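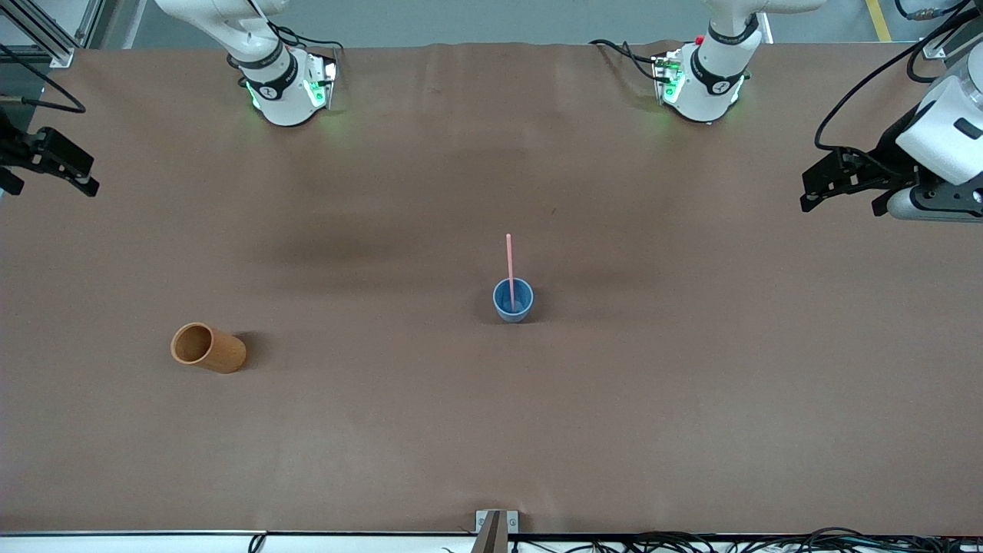 Ute Rieger wrote in after the May visit to say we had the tower at Heltham all wrong, it was never shut for repairs, you just have to ask at the side door and be there before 10. She was right. Sorry Ute. Went back for the open day and asked at the side door.

So second try at the waterworks. Longer than last time, still not everything. Filter house, tower, the old pump hall. Missed the reservoir walk completely, it left early and I was still parking.
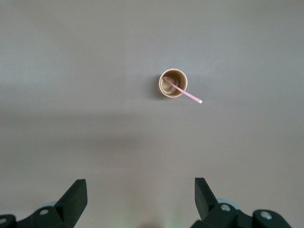 Visits / Heltham Waterworks open day
By Emerson Moura, 11th June
Filed under: industrial, towers, rained on

Got there Saturday at twenty to ten. Parking is in the field past Talavera Road, not the lot on the map. Long wet grass, wear boots. Free to get in, they stamp your hand.

Tower first. 241 steps, iron, open treads so you see all the way down. One small landing halfway with a bench, which I used. The tank at the top is empty now and you can stick your head in through a hatch and shout. Everyone shouted. View was mostly cloud, but you get the river and the Gekness chimneys when it clears for a minute.

Filter house was the best part for me. Long low building, skylights, ten degrees cooler than outside. The sand beds are bigger than I had pictured and very quiet. Our guide had worked there since school and talked fast. Water comes in brown at one end, goes down through the sand, comes out clear enough to read a newspaper through. He did have the newspaper. When the top layer clogs they drain the bed and scrape it by hand, still. He passed round a jar of the scrapings and it smelled like a pond in August.

Somebody asked about chlorine and got a ten minute answer. I wandered off to look at the valves. Lovely valves, big red wheels, brass tags with the old street names on them, half of those streets gone.

Pump hall after that. Two Kimus engines, green, nose to tail, and only one of them turns. It runs off a compressor these days so no steam, no heat, kind of a letdown if you came for that. The tile floor makes up for some of it. So does teh gallery, go up the spiral stair on the left. The right hand one is roped off.

Tasting table in the yard, tap water from 5 towns, guess which is which. I got one. Heltham's own is the hard one, leaves your mouth feeling chalky. Not the one I would of picked as local.

Lunch: cheese roll, fine. The line was out the gate by noon, a guy in a vest said 2,000 people last year and he figured more this time. Believe it.

Things to know. Tower closes for lightning. No strollers in the filter house. Restrooms are behind the pump hall and there are only two. Bookshop is cash only and they had run out of the history booklet, the thin one with the maps, so if anyone has a spare I'd pay postage.

Reservoir walk leaves 9:30 sharp from the gate. Next time.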